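# Perguntas frequentes — automatização das tarefas de limpeza e arrumação na Festska

Documento destinado aos trabalhadores do edifício Pledley.

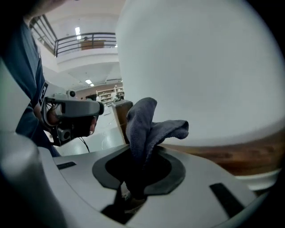

As respostas seguintes reúnem as dúvidas recebidas desde novembro e serão revistas à medida que o projeto avance.

**Que tarefas estão abrangidas?**
Nesta fase, a dobragem de panos, a limpeza de superfícies e a arrumação de recipientes. As restantes tarefas mantêm a organização atual.

**Em que consiste a participação dos trabalhadores?**
Cada participante executa as tarefas habituais com pinças manuais. Os movimentos registados servem para treinar os robôs que a empresa prevê instalar. Até à data foram concluídas 416 sessões.

**A participação é obrigatória?**
Não. A inscrição é voluntária e pode ser retirada em qualquer momento, mediante comunicação a Emese Bakos.

**Quanto tempo dura uma sessão?**
O limite é de 20 minutos, seguido de pausa. O tempo conta como trabalho efetivo e é remunerado nos termos normais.

**Haverá redução de postos de trabalho?**
Não estão previstos despedimentos associados ao projeto. Das 27 funções analisadas, seis terão o conteúdo alterado — sobretudo com menos tarefas repetitivas e mais supervisão de equipamento. A nova descrição será entregue por escrito antes de qualquer mudança.

**As gravações podem ser usadas para avaliar o desempenho?**
Não. As chefias não têm acesso às gravações individuais.

**Está prevista formação?**
Sim. O plano é coordenado por Saqib Durrani e decorre dentro do horário de trabalho. As inscrições fazem-se na receção, até às 16h.

**A quem comunicar desconforto no pulso ou na mão?**
A Anneliese Harms, do serviço de saúde ocupacional. A sessão deve ser interrompida de imediato.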